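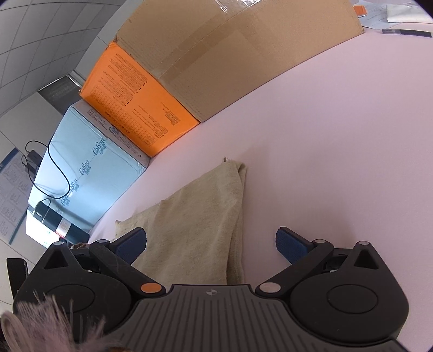
Progress report to the Kowalczyk Fund, 17 April 2025
Prepared by Thaddeus Obi, Miden Clothing Exchange

March was our busiest month yet! We opened the second room at Famness Hall, which gave us space for 15 more families, and the repair evenings now run every week — with a waiting list for the darning class.

We trained six new menders and paid for two used sewing machines out of the equipment line. Five schools have asked for winter coats, and we'd love to say yes to all of them. 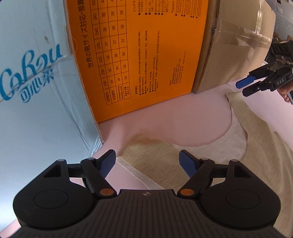
Beige knit with a ribbed cuff, laid flat.

The Denex Street pickup point is still behind schedule. The lease is signed, but the shelving hasn't come. We expect to open there in May and will send the rent receipts with our next report.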